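Ticket 3198 – Wiping task stops before the counter, demo kitchen, open day
Status: Closed, with one point to follow
Product: Jestulance kitchen assistant, demo unit
Site: Randisa showroom, Levomton
Priority: High (visitors on site)

Opened 12 September 2023, 9:05

Good morning. We have the open day today and the first group of visitors comes at 11:00. The wiping demonstration does not finish. The robot takes the cloth, goes to the sink, and then stops with message 367, "work surface not confirmed". We tried it 5 times and the result is the same each time. Yesterday evening the same task ran without a problem.

The task was taught from head camera recordings made by our own staff at this sink. I attach two pictures from the recordings, so you can see the work that the robot should copy.
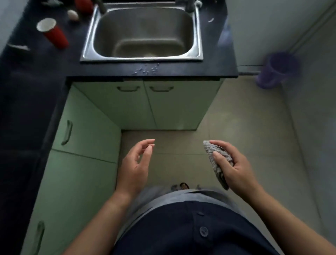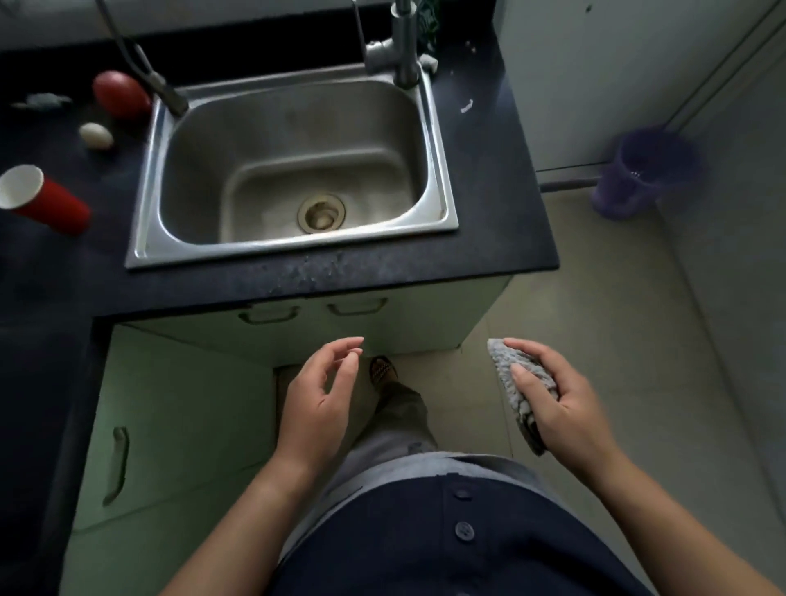

Both pictures: sink corner of the demo kitchen, gray wiping pad in the right hand, left hand open, crumbs on the front edge of the counter.

Please tell us what to check. We can restart everything if it is necessary, but a full restart with calibration takes a long time and I would like to avoid it before the visitors come.

Support, 9:21

Thank you for the pictures, they are useful. Before any restart, please send us three things: the software version, the confidence value which is written next to message 367, and what has changed in the kitchen after the last good run. Please include small changes also, for example lamps, floor mats or objects on the counter.

Site, 9:34

Version is the one your colleague installed last week, the menu says "September, stable". The confidence value is different each time, but it is always far under the limit of 93. The best one was 71.

Changes in the kitchen: the people from Leitner, who built the exhibition stand, came early in the morning. They installed two spotlights over the counter and put a barrier rope on the visitor side. The rope is not near the robot. Nothing was changed in the sink or in the cabinets. The cups and the eggs are put on the counter in the same way as in the recordings.

Support, 9:40

The spotlights are our first suspicion. The countertop is dark and the sink is metal, so a strong lamp from above can give a bright reflection on the rim. The robot then does not find the front edge of the counter, and without this edge it is not allowed to lower the arm. Please turn off both spotlights and run the task one time. Keep the emergency stop in your hand, as always.

Site, 9:52

Spotlights off. The value is 88 now. It is much better, but still message 367. The arm came closer to the counter than before and then went back to the rest position.

Support, 10:01

Good, then the light is one part of the problem. Please look at the head camera. Is the glass clean? And is the head in the zero position when the robot is in standby? On the left side of the neck there is a small line, and it must meet the line on the collar.

Site, 10:10

The glass is clean. The lines do not meet – the head is turned a little to the right, maybe two millimeters. I think somebody touched it when the stand was built, but I was not in the room, so I cannot say it for sure.

Support, 10:14

This is enough to explain the rest. You do not need the full calibration. Please do the following:

1. Put the robot in standby and wait for the blue light.
2. Open Service, then Head, then Zero position.
3. Turn the head slowly by hand until the lines meet.
4. Press Save and wait for the tone.
5. Run the task with no crumbs on the counter first, and after that with crumbs.

Site, 10:33

Done. Without crumbs 96, with crumbs 95. The robot wiped the front edge from left to right and put the cloth back. We repeated it two more times with the same result. The spotlights stay off for today, and we told the stand builders.

Site, 16:48

Short report after the visit. The demonstration ran for all groups. There was one stop in the afternoon, when a visitor leaned over the rope and his shadow came on the counter. The robot waited, he moved back, and it continued by itself. Many visitors asked if it can also wash the dishes. We said that this is not in the program today.

One school class wanted to see how the task is taught, so we showed them the recordings on the big screen. They liked this part very much, maybe more than the robot – I would suggest to plan it for the next open day also.

Support, 17:05

Thank you for the report. We close the ticket. The point about the spotlights stays open on our side, and we will check if the edge detection can be made less sensitive to reflections. Please do not change the limit of 93 yourselves.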